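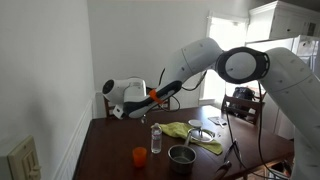
How does a robot learn to put a lid on a pot? Short answer – by getting it wrong a lot. Slightly longer answer: by watching a person do it first, THEN getting it wrong a lot. The robot arm in this story is called Marti and it belongs to a project called Markivau. Marti works at a dining table. Look for the saucepan and the round metal lid next to it, the one resting partly on the yellow-green cloth. You could put that lid on the pan with your eyes half closed. For a robot arm it's hard. Really hard.

Why so hard?

Think about what you do. You see the knob on the lid. You reach. You squeeze, not too much. You lift, you move over, you lower it, you feel a little clunk. Done. You never had to think "now I bend my elbow". Your brain has had years of practice.

A robot starts with nothing. It has an elbow too (the big round joint with the black ring) but someone has to work out when to bend it and how far. Also lids are shiny. Shiny things look different every time the light changes, and that can mix up a robot's camera.

Old way, new way

The old way is to write a list of orders. Move left. Go down. Close. Works fine if the lid is always in the exact same spot. Slide the lid over by the width of your thumb and the robot grabs air.

The new way is called learning from demonstration. Demonstration just means showing. A person steers the arm through the job, and the computer saves everything – what the camera saw, where each joint was, when the gripper closed. Then they do it again. And again. The lid gets moved a bit every time so the robot doesn't just memorize one spot.

How many times?

The team in Jadcombe, led by Shahla Hosseinzadeh, recorded 361 demonstrations in June. They threw out 8 that went wrong in the recording. That left 353 good ones. If you have ever practiced piano you know how teh fingers start to feel by then.

The computer looks for patterns in all those tries. When the lid is here, the arm goes like this. When it's over there, like that. After enough of them it can make a good guess about a spot it has never seen before. That guess is the clever part!

Was it any good?

They tested 2 robots' worth of learning, sort of. Same arm, different lessons. One lesson had the lid always in the same place. The other had it moved around. Then the lid went in 6 new spots, one at a time.

Same-place lesson: no lids on. Zero.
Moved-around lesson: lid on in all but one spot. The miss was the spot farthest away.

So messy practice beat tidy practice. Scientists call this variety in the data. Your soccer coach probably calls it "don't always kick from the same place".

What it still can't do

Marti learned one lid and one pan. Give it a different pan and nobody knows yet, thats the next test. Cups and bottles are a whole other lesson.

Try it yourself

You need a friend, a pan, a lid and a blindfold. Put the blindfold on. Your friend can only say left, right, up, down, open and close. Get the lid on the pan. Now swap. Now have your friend move the pan first.

Write down how many tries it took – same as the team does.

Words to know

Gripper: the robot's hand.
Joint: a place where the arm bends or turns.
Demonstration: showing how a job is done.
Data: all the stuff the computer saved.

From the Mornemetti kids' science pages. Updated 2025-11-06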